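Pondano station check, example collection, Thursday morning
Checked before the first run and again at the break. 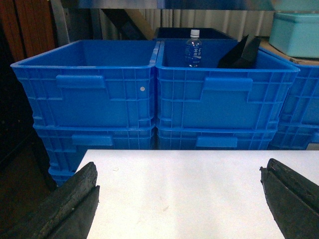 Karabo Swanepoel asks that failed grasps stay in the set this time, marked as failed, since last week's were deleted before anyone at Jirside could look at them. Agreed, see item 5.

1. Emergency stop in reach of operator: OK
2. Finger pads, both sides: OK. Replace after 590 runs, now at 240.
3. Table surface: OK. Wipe at the break.
4. Wrist camera, fingertips and table both in view: OK
5. Run labels: FIX. Use "failed" or "done" and leave nothing blank. 58 runs from the Plerkgate batch have no label — do not send those on.
6. Crates behind table: OK. Drinks do not belong in the crates. Move the bottle before recording.
7. Arm speed limit: OK, set to 80 percent for new operators too. Comment from the second shift: too fast for a first day. Left open.
8. Cable at the base: RECHECK. Clip is stiff.
9. Disk space: OK

Next check goes to Jatoi station, same sheet.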